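I've been putting off writing about the office table for weeks, and now I can't stop talking about it, so here we go!

We moved into the new place in January, and for a while the only thing I cared about was getting a table big enough for everybody to spread out on. Mudassar Naqvi wanted four small desks. I wanted one big white one. I won (he has since forgiven me), and I love it even more than I expected to. The daylight pours in, the white bounces it right back, and by 9 in the morning we don't need a single lamp.

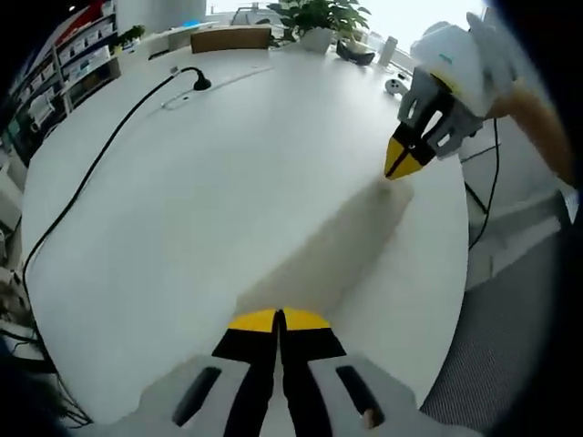

White table, green plant, and the binders over on the shelves.

The plants came from Gatchalian, a little nursery I'd walked past more than 100 times without going in. Go in! I left with far too much greenery and a bag of potting soil I could barely carry. A leafy plant in a plain white pot does so much for a room full of white - it gives your eyes somewhere to rest between emails.

Cables are still my weak spot. I bought a pack of 20 ties from Hundico and have used maybe half of them, mostly on things at home.

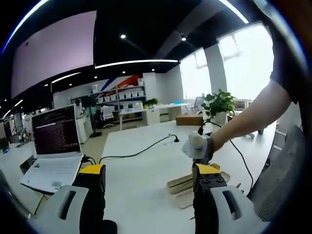
My other rule is that whatever lands on the table on Wednesday has to find a proper home before we leave that evening. Laptops, trays, cardboard boxes, all of it. Do we stick to it? Mostly! I'm also pricing a second shelf for the binders, and if anyone has tried the Flatari ones, please tell me how they hold up.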